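# lolby-extremes

Hi! I'm Yuk-lan Sin and I put this together because I got tired of looking up the highest point of some small region and finding three different answers. It's a plain CSV of extreme points – northernmost, southernmost, easternmost, westernmost, highest, lowest – for the 48 parishes and districts of the Lolby lowlands, plus the islands off Tullodgate.

We use cookies to remember your settings and to see which pages get read. By continuing you agree to this. Accept | Manage choices

## What's in it

One row per point, so 6 rows for each district. The islands are in their own file, because their coastlines move around a lot and I wanted to be able to update them without touching the rest.

Columns:

- `district` – name as it's spelled on the local survey sheets
- `kind` – one of `north`, `south`, `east`, `west`, `high`, `low`
- `place` – nearest named thing, which might be a farm, a rock or a road junction
- `lat`, `lon` – decimal degrees
- `elev_m` – meters above the Tullodgate datum, blank for the four compass kinds
- `confidence` – 1, 2 or 3, see further down
- `note` – whatever I felt like writing, sorry

If you open it in a spreadsheet, please check that it hasn't turned your longitudes into dates. Mine did that in February and I didn't notice for a week.

## Where the numbers come from

Most of the compass points come straight off the boundary lines in the old Thongdee sheets, which I traced by hand over a lot of evenings. Elevations are from the Inura height grid, with a cell size of 12 meters. That's fine for hills. It's not so great for the lowest points, because so much of Lolby is drained marsh and the bottom of a ditch can easily fall between cells!

Damian Pichler went through the whole eastern half and fixed 59 rows, mostly places where the district line follows a stream and I'd followed the wrong bank. He also talked me out of using the church tower at Inner Lolby as a high point (it's the ground that counts, he's right, I still like the tower).

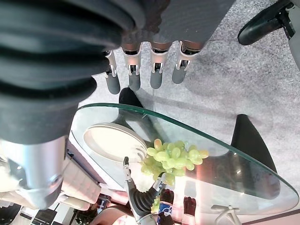
## Confidence values

- 1 means I've stood there, or Damian has, with a handheld GPS
- 2 means two sources agree to within one grid cell
- 3 means one source, or two that disagree and I picked the one I trusted more

Please don't drop the 3s without looking at them. Several of the lowest points are 3s and there's no better value around that I know of.

## Things that are wrong or odd

The northernmost point of Tullodgate is on a sandbar. Sometimes it's above water and sometimes it isn't, so I used the high tide line, and the island file has the low tide one in `note`.

Two districts share a highest point right on their boundary. It's listed under both with the same coordinates, so if you're counting unique summits you'll want to remove the duplicate first.

Quarries and landfill count as ground here. I went back and forth on this. If you want natural terrain only, filter out anything with `made` in the note column – I've tried to be consistent about that word but I won't swear to it.

## Using it

Do what you like with it, just mention the name of the dataset somewhere. Corrections are very welcome, ideally as a pull request with one change per commit and a line saying how you know. A photo of a trig pillar with the number readable is great too.

Next on my list is the western boundary, where the line was redrawn and my copy of the sheet is the older one.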